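Workshop notebook, December 2018

Table dressing again. I said in October I'd keep this thing up to date and then wrote two pages and stopped, so this is me trying to catch up before I forget what we decided about the front room.

The white table stays. Giorgia Guerra and I went back and forth on it for most of a morning (she wanted the Tiltby one with the rounded corners, I wanted something I could wipe down without thinking) and in the end we left the rectangular one where it was and argued about what goes on it. The Tiltby is back in the storeroom with its legs off. Bolts are in a jar on the shelf over it, please don't borrow them for anything else!

Flowers. Artificial, yes, I know. I did try real ones for a while and I was the only person who ever changed the water. The fakes from Nyberg are pretty good if you take the time to bend the stems when they come out of the box, they arrive totally flat on one side from being packed. What I do is hold the pot between my knees and open the leaves out first, then the blossoms, working from the bottom up. A hair dryer on low helps with the creases in the petals. Low! I cooked one test stem on high and the edges went stiff and shiny. Dust them with a dry paintbrush, the soft 2 inch one, and keep the damp cloth for the pots.

We've got a small white and yellowish one and a bigger pink and white one. I like the two together more than I thought I would. Giorgia says the big one should be dead center and I say it looks like a banquet, so it keeps moving a few inches every time one of us walks by. Both go toward the back anyway, that much we agree on, so there's elbow room in front.

Now the tissue box, my favorite thing in the whole room this month. It's wicker, with a lid on a hinge, and the tissues can come up through a slot in the lid so you can use it shut like a normal tissue box. But it's also got compartments inside, so the other half can take pens or lip balm or the remote or whatever you've got rolling around. The Flaltmont box we had before was just a box, and a slippery one.

Things I've worked out about fit:

Soft packs go in the left compartment. A full cardboard box won't go in at all, so don't force it, the weave gives and then it stays given.

Squash the pack a little from the ends before you drop it in. Then pull the first tissue halfway and feed it through the slot as you close the lid. If you close it first you'll be poking around in there with a pencil.

The right side has a divider, so it's two little spaces. I'm leaving them empty for now. Giorgia wants tea bags in there. I want paper clips. To be continued.

Wicker sheds. New, it dropped tiny bits all over the white top for a week. I took it outside, turned it over, knocked it against my palm and went over the ends with 200 grit, just lightly, and that took care of nearly all of it. There's one spot near the hinge that still catches on a sweater.

I also priced a second one from Gurker for the back room. Shipping is 30 on top, which seems like a lot for a thing that weighs nothing, so I'm holding off until we need something else from them and can put it all on one order. Does anyone need anything from Gurker? Write it in the margin here and I'll add it.

Layout as of today, for whoever sets up next: tissue box at the front and a little to the right, flowers behind, paper bag at the back left corner. The pink bag is a nice match with the big flowers and I'd hate to lose it to somebody's lunch, so please leave it standing there.

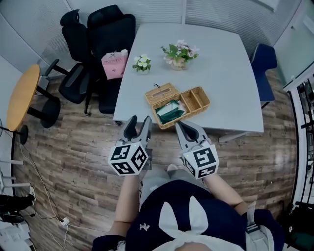

Front table with the tissue box open, flowers and the MOLIS TEA bag behind.

Seeing it all together, I think the small pot could come forward a hand's width. It gets a bit lost next to the pink one. I'd also like to try the box shut for a few days and see if people use it more or less that way, my guess is more, because an open lid looks like somebody's in the middle of something.

Still to do: measure the back room table (I wrote down 270 but didn't write down what of, or in what, so that's useless). Ask Nyberg if they sell the small flowers in other colors. Felt dots under both pots. Put the paintbrush back in the drawer, it's in my coat.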